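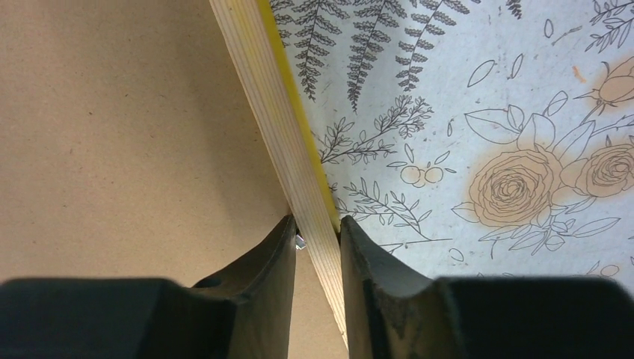 Photo: Sirnetti project page, wrist camera view

Forum index > Robots and automation > Papers and results
Thread: Sirnetti grasp results -- are we convinced?

flatpackfred wrote:
Has anyone read the Sirnetti write-up properly? The claim is that a policy trained on ordinary household clutter can pick up long thin parts it has never met, with no force sensing, just the wrist view. They report 163 trials on wooden strips and patterned backgrounds. I have read it twice and I still can't find what they count as a success.

mirebell wrote:
Section 5. Success is "strip held between both fingertips at the end of the attempt". Nothing about lifting it, nothing about carrying it anywhere.

flatpackfred wrote:
Then I don't think much of the headline number. Closing two fingers on a strip of wood is the easy half. A long piece held near one point will swing as soon as you raise it, and if you can't feel the grip you won't know it's going until it's gone.

Zed_Oakham wrote:
Bit harsh. The point of the paper is perception. Look at the picture at the top of their page: pale wood lying between a brown board and a sheet covered in ferns and roses. That's a lot of thin black line work right beside the thing you want to grab, and the brown side isn't miles away from the wood in colour. Older methods that lean on edge finding would be all over the place.

mirebell wrote:
Would they? There's a bright yellow edge running down one side of the strip, between the wood and the printed sheet. If I wanted to give an edge finder a present, I'd paint it exactly that. I'd like to see the same test without it.

Zed_Oakham wrote:
The left side has no yellow on it and the finger still got there.

mirebell wrote:
The left side has a shaded band next to it. Between a shadow and a yellow line you've got your two sides. I'm not saying the policy uses them. I'm saying the authors haven't shown that it doesn't, and they're the ones making the claim.

asabe_w wrote:
Asabe Wike here, I did some of the trials, so weigh this how you like. The lifting tests exist. They went into the follow-up with Lawal, which should be out in July. We left them out of this one for space. The grain and the prints were meant to be the hard part, and the method did much worse on them before we changed how the training pictures were cropped.

flatpackfred wrote:
Thanks for turning up. Two questions. How many different strips? And did the strips always run on the slant like that, or did you turn them?

asabe_w wrote:
Seven strips. Turned by hand between attempts, no fixed scheme.

flatpackfred wrote:
Seven strips over 163 goes is a lot of repeats of the same bits of wood. And "turned by hand" means whoever was turning them could drift towards angles that worked. I don't mean on purpose. I've done it myself.

kettlewright wrote:
We tried the released model on our Nendido arm last winter. Different fingers, wider tips. It was fine on the dowels and hopeless on a metal rule -- kept shutting the gripper short of it. Six attempts, then I gave up and went home. Not a study, but I wouldn't call it general.

Zed_Oakham wrote:
Six attempts on another arm with different fingers tells you very little about the method, though. You'd have to retune the closing distance at least.

kettlewright wrote:
The abstract says "without retuning". That's why I didn't.

Zed_Oakham wrote:
Fair. I'd forgotten that line.

mirebell wrote:
It's the same trouble the Zetance paper had. Good idea, decent demo, one sentence in the abstract that the rest of it can't hold up. Asabe, is there a plain baseline anywhere? Some dull line detector, same strips, same sheets?

asabe_w wrote:
There is one in the appendix but only on plain backgrounds. I take the point. I can ask whether the strip with the yellow edge can be scored separately, the logs should allow it.

mirebell wrote:
That would be useful. If it comes out level with the others I'll drop the complaint.

flatpackfred wrote:
I won't, mine was about lifting. But I'd read it. Please post the table here when you have it, even if it's ugly.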